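Dimeck opens parts reuse store in Skundham

Repair firm Dimeck will open a parts reuse store at its Skundham site in March. The store will sell brackets, frames, panels and other metal parts recovered from office and kitchen equipment that is past repair.

Dimeck has kept usable parts for its own engineers for seven years. Until now, outside repairers could only ask for them by phone, and many requests went unanswered when the workshop was busy. The new store puts 4,000 parts on open shelving, with a trade counter at the front and a stock list that can be searched online.

"We get calls from people who need one bracket to finish a job and can't buy it without buying the whole assembly," said Mererid Morgan, managing director of Dimeck. "A lot of the time we have that bracket. Now they can come in and look for it."

Parts are checked for cracks, bends and worn fixings before they go on sale. Small and medium pieces are kept in plastic bins, and larger panels are stored flat in a separate bay. Prices start at £2.

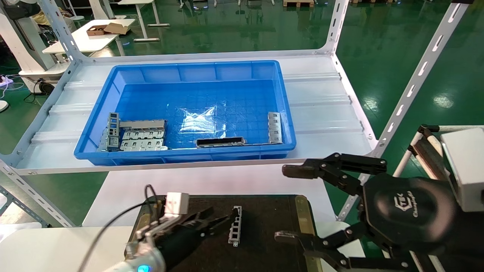
Trade and public access

The counter will open from 8am for trade customers and from 10am for everyone else. Account holders can reserve parts online and collect them the same day. Delivery will be added later in the year, once packing space has been fitted out at the rear of the building.

Kanyarat Paisan, who joins as store manager from the Rosser depot, will lead a team of four. "Bring the old part with you if you can," she said. "Part numbers rub off, and it's much quicker to match two pieces side by side."

Local repair groups can apply for a discount card at the counter. Schools and colleges may also ask for mixed boxes of parts for workshop lessons, subject to stock.

Press contact: Delyth Hughes, Dimeck, Skundham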